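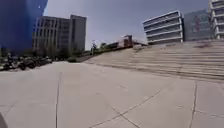
Delivery robot trial: progress report, second period
Prepared by Gülizar Ekinci
Friday, May 3, 2024

Where the money stands

We have spent 30 percent of the equipment grant so far, nearly all of it on the lease of the Polside unit and its batteries. I have held back the rest. The original plan had us ordering 2 more units in March, and I did not sign that order, for the reasons below.

The plaza

The flat part is wide concrete paving, and it is what the vendors like to talk about. The joints and cracks between the slabs are thin. I have no serious worry about wheels there, although I would still like a written figure from Polside for the widest gap the unit can cross. We asked for one in March and got a brochure.

The steps are the real budget question. They are broad and shallow, and they take up most of one side of the plaza, with the walkway at the top. A wheeled robot that stays on the lower level covers only half of the route we promised you. Both sales teams called the steps "easy". Neither would put that in a contract.

Motorcycles and scooters park along the edge by the blue building. Any route on that side has to allow for riders pulling in and out, so I have asked for the route to be drawn further out. It adds 200 feet to each trip, and the battery estimate has to be redone.

Quotes

Polside: wheels only, cheapest, lower level only. The service plan is extra and renews by itself unless we cancel in writing.

Lecomte: a legged unit, said to handle stairs. The price includes training but no spare battery. The demo video was shot indoors on a staircase with a carpet.

Brekusow: a wheeled unit plus a fixed lift at the steps. The lift needs a permit, and the quote leaves out the electrical work – probably the largest single cost.

What I recommend

Keep the one leased unit until the lease runs out. Pay Lecomte the $1,000 demo fee, on the condition that the demo takes place on our steps, going up and down, with a full load. If they refuse, I would take that as an answer.

I would not fund the Brekusow lift before we see a complete price. I also would not count the savings in the first proposal. They assumed no staff time at all, and we still send a person out with the robot on every run.

Needed from you

Approval of the demo fee, and a decision on moving the unit order into the next period.

Search reports
Enter keyword
Go

Recent items
Delivery robot trial: progress report, first period
Gullel charging cabinet: quote and floor plan
Battery replacement costs, revised
Notes on insurance for sidewalk equipment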